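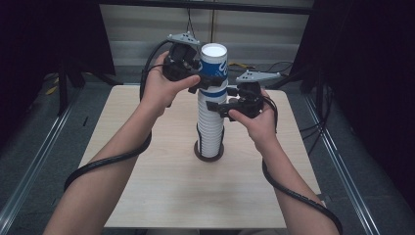 Cups. So many cups. I said I'd write up the great cup sort before the May morning tea and it's now twenty past ten at night and the kettle's on, so quick one.

Background for anyone new: we do the hot drinks for the footy breakfast at Firken, out of the little servery with the urn that spits. Last year Emiliano Olivares ordered "a few" paper cups and a few turned out to be more than the cupboard could take. They got shoved in wherever. On top of the microwave. Behind the bin liners. One lot in with the sauce bottles, which I'm still cross about.

So this arvo I got the lot out onto the table and had a proper go. Started by nesting everything into one tower, which looks ace and is a terrible way to store them. More on that in a sec.

What we own, as of today. 256 cups all up. I counted twice, got 256 the first time and 255 the second, going with the first. Of those 96 are the ripple wall ones, blue with the white band round the bottom. The rest are plain white ones, no good for tea unless you've got hands like my nan.

Then 26 went straight in the recycling pile for being dented or smelling of sauce. I'm not counting those. They're gone.

Checking them is boring but do it. I go base first. Flip the cup over, look at the flat bit, then run a finger around the seam where the paper folds under. If the seam's lifting it'll leak, maybe not straight away, but ten minutes in somebody's got a wet knee. A bit of raggedy edge doesn't bother me. A soft base does. Press it with your thumb and if it pops in and out like a jam lid, bin it.
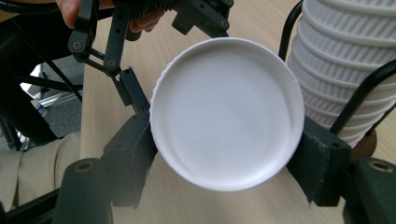
Getting them apart

The bit everyone gets wrong. You nest cups too hard and they lock, then you yank, then the rim goes and you've got a cup that dribbles down your chin.

Hold the stack low with one hand. Other hand up near the top. Small twist, then lift. Don't squeeze the rim!! Squeeze further down where the wall's got some backbone. Ripple ones are easier because of the ridges, there's something to hang on to, but they also grip each other more so it sort of cancels out.

Érica Xavier reckons you should blow into the gap. Érica, no. People drink out of these.

If two are really jammed, tap the bottom of the stack on the bench, turn it a quarter, tap again. Works most times. If it doesn't I leave them as a pair and call it double insulation.

How high is too high

I had a rule once, as high as my forearm. Pushed it right to the limit today. The tall tower is fine while you're standing there with a hand on it and no good at all the second you turn round for the tea towel. In the cupboard I'm doing short stacks now, lying down in the old bread crate, rims all facing the same way so you can grab one without sticking your fingers inside it. Please put them back like that. I will know.

Hok-lam Fung asked why not just leave them in the plastic sleeves. Fair question. The sleeves split the minute you open them, that's why, and then you get the cup avalanche. We all remember the cup avalanche.

Ones I like

I've gone right off plain white cups. They show every tea dribble and you can never find yours once you've put it down. The blue's a good strong colour, you can spot it from across the oval, and the white band gives you somewhere to scrawl a name in texta — well, sort of, the ridges make the pen skip. Write big. Short names have the advantage here, sorry Emiliano.

They sit nicely in the hand too. I keep tipping them over to look at the bottoms out of habit now, at cafes and everything, it's becomming a problem. 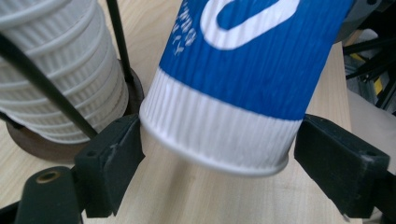

Anyway lids. We have 62 lids and I could not tell you what they fit. Tried them on the ripples, too small. Tried them on the singles, too big?? Somewhere in Firken there is a third kind of cup and I've not found it. If anyone knows where the lids came from give me a yell before I chuck them.

Also still need: stirrers, a new sponge, and somthing to go under the urn where it drips. Bello Bassey has offered a baking tray and I've said yes.

Bread crate is on the second shelf, left side. Sauce bottles have moved to the bottom. Kettle's boiled, off to bed after this cuppa — in a mug, thanks.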